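作業ノート 2024-02-22(木)

朝一でOrellの屋根下充電器の前に立つ。昨夜から挿しっぱなしの社用EV、表示は満充電。ただし車内のメーターは九割弱で止まっている。どちらかが嘘をついているわけだが、昨日の私は「まあ誤差だろう」とノートに書いて帰った。昨日の私を信用した今日の私が悪い。

1. 航続距離の件

中古で入ってきた小型電気ハッチバック、通称「灰色」。前オーナーの申告では冬でもよく走るとのこと。申告というのは便利な言葉だ。先週末にTrikthorpeまで往復した記録を整理した。

走行距離は173キロ。暖房は往路のみ、復路はシートヒーターだけ。復路のほうが電費は良いが、下り基調なので暖房の差だけとは言えない。Machalaさんは「暖房を切れば全部解決する」と主張するが、彼は真冬に窓を開けて運転する人なので参考値扱いとする。

気になるのは残量が二割を切ったあたりからの落ち方。表示が一段ずつではなく、階段を踏み外したように減る。セル間のばらつきを疑っているが、診断機のログが途中で切れていて断言できない。ログが切れた原因は診断機の電池切れ。電気自動車の電池を調べる道具の電池が切れる、というのは工房の伝統芸になりつつある。

次回からやること。診断機は前日に充電。開始時刻と外気温を紙にも書く。復路も同じ温度設定で走る。

2. 十二ボルト系

Skurbergから届いた補機バッテリー、端子の位置が逆だった。注文書を見直したら、逆のものを頼んだのは私だった。返品の連絡を入れるときの文面に三十分かかった。先方の返事は一行。

仮に元のバッテリーを戻して様子見。停車中の電圧は下限ぎりぎりで、一晩置くとドアの解錠が鈍い。駆動用の大きな電池がいくら元気でも、こちらが弱ると車はただの箱になる。客にこれを説明すると、たいてい「電気自動車なのに?」と言われる。電気自動車だからです、と毎回答えているが、納得してもらえた試しがない。

放電の犯人探しはヒューズを抜きながら進めた。三番目に抜いた通信ユニットで電流が目に見えて下がる。前オーナーが後付けした追跡装置がまだ同じ線から電気をもらっているらしい。契約はもう切れているはずなのに、律儀に毎晩どこかへ電波を飛ばそうとしている。明日、内装を剥がして外す。クリップを折らないこと(折る)。

3. 充電ケーブル

夜間の充電が途中で止まる件。車側の履歴では、止まるのはいつもSeyoumの壁付け充電器で、Orellでは一度も起きていない。ケーブルを入れ替えても症状は充電器側に残った。コネクタの爪は見た目に異常なし。ただ、挿したときの手応えが浅い気がする。「気がする」は計測値ではないと自分で壁に貼り紙をしたので、明日ゲージを当てる。

メーカー窓口に電話したら、待ち時間のあとで「再起動をお試しください」。再起動はもう試したと伝えると、もう一度お試しください、とのこと。試した。変わらず。受付番号は903。次に電話する人はこの番号を先に言うこと。言わないと再起動から始まる。

4. 価格の話(雑談だが残しておく)

昼休みに、下取りの相場がまた動いたという話になった。去年なら並んででも欲しがられた年式が、今は新車の値下げに引っ張られて、店先で売れ残っている。うちの「灰色」も仕入れたときの計算がもう怪しい。電池の状態を数字で出せれば値段の説明がつく、というのが私の立場。Machalaさんの立場は「洗車して売れ」。両方やることになった。洗車は彼が担当する。今日は寒いので来週だそうだ。窓を開けて走る人が洗車の寒さを気にするのは筋が通らないと思うが、口には出していない。ノートには書く。

値札の横に貼る紙の案も作った。総走行距離、電池の残存容量、冬の実測距離、補機バッテリー交換の日付。残存容量の欄は空欄のまま。ここに適当な数字を書きたくなったら、この店を辞めるときだと思っている。

5. 内装

運転席の足元マットがずれてペダルの手前に寄る。留め具の受けが片方欠けていた。部品で頼むとマットごと一式になると言われ、見積もりを見て電話を切りそうになった。汎用の留め具で済むか現物合わせ中。位置が決まるまで運転席のマットは外して走ること。助手席側は問題なし。

後席の下から硬貨が出てきた。どこの国のものか分からない。とりあえず工具箱の上の皿に入れてある。使おうとした人は名乗り出るように。

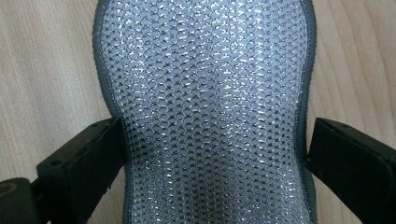 6. 明日の段取り

午前:追跡装置の取り外し。内装用のヘラは青い柄のほうを使う。黒いほうは先が欠けていて、使うと内装まで道連れになる。

午後:Seyoumの充電器にゲージを当てる。数字が出たら903の件で再度電話。電話はMachalaさんに頼む。私だと再起動の話で声が大きくなるので。

夕方:もう一度Trikthorpeまで。今回は往復とも暖房の設定を固定する。診断機は今、充電器に挿した。ランプが点いているのも確認した。挿した先がSeyoumの隣のコンセントなのが少し引っかかるが、別系統のはず。配電図は事務所の棚、上から二段目。帰る前に見ておく。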